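Preguntas frecuentes sobre las sesiones de teleoperación

Última actualización: 2026-10-03

Hola, soy Leandro Figueroa y llevo las sesiones de demostración en Tretaven. Me llegan siempre las mismas dudas por correo, así que las he ido juntando aquí con las respuestas que doy normalmente. Si la tuya no está, escríbeme y la añado (tarde o temprano).

¿Tengo que saber programar para venir?

Para nada. Lo que te pedimos es que muevas el brazo y completes la tarea con calma. El código lo ponemos nosotros. De hecho, mis mejores operadores vienen de oficios de manos: una peluquera, un chico que arregla relojes, una señora que borda y que tiene más paciencia que todo el equipo junto.

¿Cuál es la diferencia entre enseñar a mano y enseñar con mando?

A mano quiere decir que agarras el brazo, lo llevas tú por el recorrido y él va registrando las posiciones de las articulaciones. Es muy intuitivo, pero cansa el hombro y tu propio brazo acaba tapándole cosas a la cámara. Con mando te sientas a un lado y lo diriges desde el Graltov, que es nuestro puesto de control - dos palancas, un pedal y una pantalla. Cuesta más al principio, pero las grabaciones salen bastante más limpias. En cuanto le coges el truco, ya no quieres volver a lo otro.

¿Cuánto dura una sesión?

Dos horas, con descanso en medio. En ese rato lo normal es grabar 24 demostraciones. Un día llegamos a 69 con una tarea facilísima y no lo recomiendo: las últimas eran un desastre y hubo que tirarlas.

¿Qué tareas se hacen?

Casi todo el mundo empieza por los bloques de colores. Son de espuma, van sobre una tabla de madera y hay cilindros, estrellas, cubos y un corazón. Yo te leo una instrucción corta, por ejemplo «lleva el cubo azul junto a la estrella verde», y tú la haces. Parece un juego de niños y en parte lo es, pero ahí se aprende lo importante: acercarse despacio, tocar la pieza sin aplastarla y no arrastrar a las vecinas por el camino.
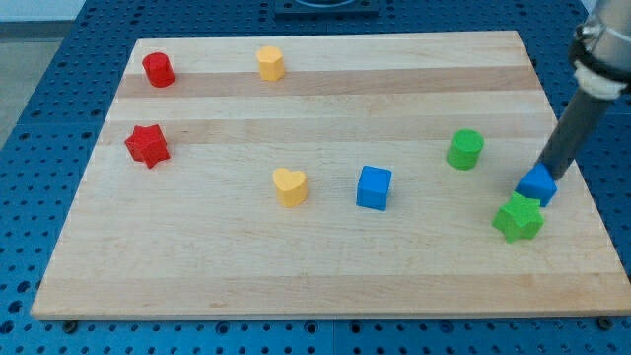 ¿Y si tiro un bloque o me equivoco de pieza?

¡No pasa absolutamente nada! Si te das cuenta a tiempo, corriges y sigues, porque esas correcciones nos vienen de maravilla: el modelo aprende a salir del apuro. Si la pieza se cae de la tabla, pisas el pedal, se cierra el episodio y lo marco como fallido. Los fallidos también se guardan, en una carpeta aparte.

¿Colocáis las piezas siempre igual?

No, las revuelvo yo entre una demostración y otra. Si las dejo siempre en el mismo sitio, el robot se aprende el camino de memoria y luego, en cuanto mueves algo un par de dedos, se pierde. Me pasó con el primer modelo, que bauticé Chamoun, y todavía me lo recuerdan en las comidas.

¿Puedo hacerme daño, o hacerle daño al brazo?

El brazo va limitado en velocidad y en fuerza, y hay una seta roja de parada al alcance de tu mano. Lo único que te pido es pelo recogido, nada de pulseras y no meter las manos en la mesa mientras el brazo esté activo. ¿Al brazo? Como mucho lo llevas a un tope, se queja y se para. Lo rearmo y seguimos.

¿Se me ve o se me oye en las grabaciones?

Guardamos el vídeo de la mesa y los movimientos del brazo, sin sonido. Si se te cuela una mano en el plano y te molesta, me lo dices y borro ese episodio.

¿Qué hago si la imagen me va con retraso?

Avísame y para. En serio, no intentes compensarlo a ojo, que todos lo hemos intentado. Casi siempre se arregla reiniciando Prultwood, nuestro programa de grabación - tarda un poco, aprovecha para beber agua.

¿Cuándo hay plazas?

Para este turno están las 19 cubiertas. El siguiente abre en diciembre y avisaré por la lista de correo, así que apúntate si no lo has hecho ya.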